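Ticket: Simulated runs stop at the doorway on "fetch from next room"
Project: Indano household chores
Component: Navigation, door handling
Opened: Sep 21, 2025
Priority: Normal
Status: Open, workaround in place

Summary

The fetch chore fails when the item is in a different room from the start point. The planner reaches the doorway, stops and times out. The same chore in a single room passes. We need to know whether this is a fault in the map, in the door model or in the planner itself before the Totunton flat trial is booked.

Setup

Simulator build is the July one, with the Cirillo planner at default settings. Scene is the two-room house, interior door left partly open. The task text is "go to the sideboard in the next room and bring back the bottle". Each batch is 40 runs from the same start point, with a fresh random seed for each run. Time limit is 3000 simulation steps.

What happens

In the first batch 4 runs got through the door. The rest stopped short of it and used up the remaining steps making small turns left and right. There is no collision in the log for any of them. The planner keeps reporting "path found", then "path lost", then "path found" again.

The view below is the onboard camera at the doorway.
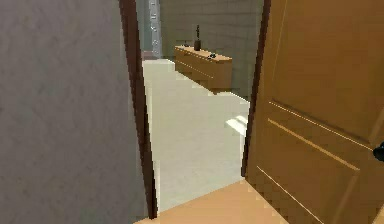 Doorway view in the simulator, door open on the right, sideboard and bottle in the far room.

The bottle is labelled correctly, so I don't think recognition is the trouble. The small black object to the right of it is less certain: the labels swap between phone and remote control. That doesn't matter for this chore but it will matter for tidying, so I have raised it as a separate item.

Checks so far

1. Door width. Measured the gap in the scene file against the robot's footprint plus safety margin. It fits with the margin at default, but only just. Any error in heading and the planner decides it doesn't.

2. Door fully open. Moved the door back to its stop and ran the batch again. All passed. So the route itself is fine, and the arm can pick the bottle up and bring it back.

3. Floor change. The wood floor meets a pale grey-white one at the threshold, and I wondered whether the cost map was treating the join as a step. Set both floors to the same material and left the door partly open. No improvement. Ruled out.

4. Bright patch on the far floor. Turned the lighting down until it went. No difference to the path messages. Ruled out.

5. Door panels. Swapped the panelled door for a flat one of the same size. Slightly fewer "path lost" messages, still stuck. The moulding may add some noise to the depth reading but I wouldn't call it the cause.

Likely cause

The door is held in the map as a fixed wall. The planner has no notion that it could push the door a bit further and make room. A person would nudge it with a hip or an elbow without thinking. Our chore list has "open door" as its own skill, which starts from a closed door and looks for the handle. A door that is already partly open falls between the two, and no skill is called.

Workaround

Set all interior doors fully open before starting the run. This is fine for testing the pick and carry steps. It shouldn't be used for any figures we give out, as real homes are full of doors left halfway.

Proposed fix

Add a "push door" skill that uses the base or the closed hand at low speed, and mark doors in the map as movable. The Jomdale branch has a hinge model we could borrow. It has only been tried on cupboard doors, which are lighter, so the force limit will need setting again.

Effect on the trial

The trial plan says the robot will fetch and put away items between rooms unaided. On present results I would not say it can. Within one room, yes – clearing a table and carrying things to a worktop have both been steady since July. Between rooms it depends on how the last person left the door. I suggest the plan is changed to say "with interior doors open" until the fix is in.

Next steps

Merge the hinge model into a test branch. Repeat the batch with the door at several angles, including nearly shut. Log the heading error at the threshold for each run.

Leave this ticket open until the partly open case passes at default margin.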